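Search this site Enter keywords Go

Household collection moves to its second phase
11 Jun 2025
By Liudmyla Hladun

The Prirden group has closed the first phase of its household collection and started the second. Phase one covered 9 homes and one task family, wiping and folding. Phase two covers utensils: removing a single item from a holder, placing it on the table or in a bowl, and returning it. The target is 2000 accepted demonstrations by December.

All demonstrations are recorded with the hand-held gripper. The operator closes the fingers with the trigger, and the camera on the tool records from the same position throughout the task. No robot is present in the home. The trained policy is later run on the arm at the Martinelli building, which carries the same fingers.

Utensils were chosen on the basis of the Goneo evaluation. In that test the policy handled single objects on a clear surface well and failed on thin objects standing close together. The usual failure was a grasp that closed on two handles. The second most frequent was a correct grasp followed by a lift at an angle, which dragged the holder along with the utensil. The phase one data contained almost nothing that would teach either case.

Instructions to operators have changed in the following respects.

Each demonstration now starts with both fingers open and the holder in view. Recordings that start with the fingers already closed on an item are rejected at review.

The lift is to be vertical until the lower end of the utensil clears the rim. Operators should not steady the holder with the free hand.

Failed grasps are to be kept if the operator recovers within the same recording. These are tagged "recovery" and counted separately. A recording with no recovery is discarded.

Items on the table and counters are left where the household keeps them. Oranuch Chareonsuk, who runs review, found that tidied kitchens in phase one produced backgrounds too much alike to be useful, and 7 sessions had to be repeated.

The first batch under the new rules contained 103 demonstrations. Review notes from that batch are in the Mavudlow folder, with the revised tag list. The main complaint concerns speed: several operators approach the holder too fast for the tracking to hold, and the position estimate jumps just before contact. A slower approach over the last hand's width corrects it.

Operators who have not yet recalibrated finger width for phase two should do so before their next session.

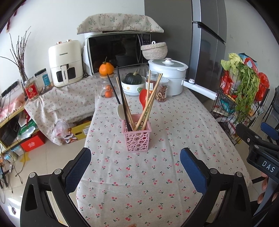

Gripper approaching a utensil holder with chopsticks, a spoon and a spatula.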